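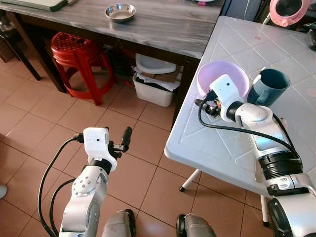 White arms over a tiled floor and a white plastic table

Mavilthorpe: stuck in the clockmaker's attic, and the hint button has given up on me

Posted by Yichen Zeng, 2023-09-28

I have been playing Mavilthorpe (the Celometti one with the drowned village and the talking heron) on the middle difficulty, and I've come to a dead stop in the clockmaker's attic. I have the brass key, the pigeon feather, half a sheet of music and a wheel of cheese that I have been carrying since chapter one. The cheese has to be for something. I refuse to believe a person would draw a cheese that nicely for no purpose.

The music box wants the other half of the sheet music. I've done the hidden object pile by the window twice, once as a list and once as silhouettes, and got a thimble for my trouble. When I press Hint, it points me back down the stairs to the bakery, where there is nothing left to click on except the baker, who tells me again about his brother.

The map says I have an available action in the attic. The hint says bakery. One of them is lying. I would rather not start over, as I have over 125 fireflies collected and I'm not doing the rowboat puzzle again for anyone.

Playing on Windows, the regular edition, no bonus chapter. I did skip one puzzle, the stained glass one, in case that counts against me morally or otherwise.

Coter

It's the thimble. Put the thimble on the sewing machine in the attic, left side, behind the dress form. You have to move the dress form first, and it doesn't sparkle on middle difficulty, so people walk right past it. I walked past it for most of an evening.

Once the thimble is on, you get a little stitching game (follow the dots, don't cross your own thread) and the drawer underneath pops open. Other half of the sheet music is in there along with a fuse. Keep the fuse. You need it in the lighthouse and you will have forgotten where it came from by then.

The hint button sends you to the bakery because the baker still has one line of dialogue you haven't heard. Click through his whole speech, including the part about the brother's boat, until the speech bubble over his head goes away. After that Hint behaves like a grown-up again. The game counts talking as a task and gives it priority over everything, even things that are on fire.

Skipping the stained glass is fine. It costs you the 1000 point bonus at the end of the chapter and an achievement, and that's all.

The cheese is for the rat in chapter 7. I'm sorry. It's a long way off.

petunia_b

just use the walkthrough

Dahlgren

Coter has it right about the thimble, so I'll only add the order of things, having gotten it wrong myself. Do the baker BEFORE you play the music box. If you play the music box first, the attic locks behind you for the storm cutscene, and when you come back down the bakery is shuttered until the next chapter. You can still finish, but the baker's firefly is gone and you end up with 157 out of 158 like me, which is a number I now think about in the shower.

Also, before you do anything, go to Profiles on the main menu and start a second profile just to see how it saves. Mine keeps one save per profile and writes over it every time you change rooms. There's no going back a step. My sister has the same game on her tablet and hers has a chapter select, so it may depend on where you bought it.

The music box itself: the notes on the sheet are in order but the pins on the drum go right to left. If it plays something that sounds like a cat on a piano, flip it.

Yichen Zeng

Thimble worked. Dress form moved. The baker's brother turns out to have owned the rowboat, so I hold him responsible. Got the fuse and have already mislaid it in my inventory behind the cheese.

Thank you both. petunia_b, the walkthrough I found stops at the bakery.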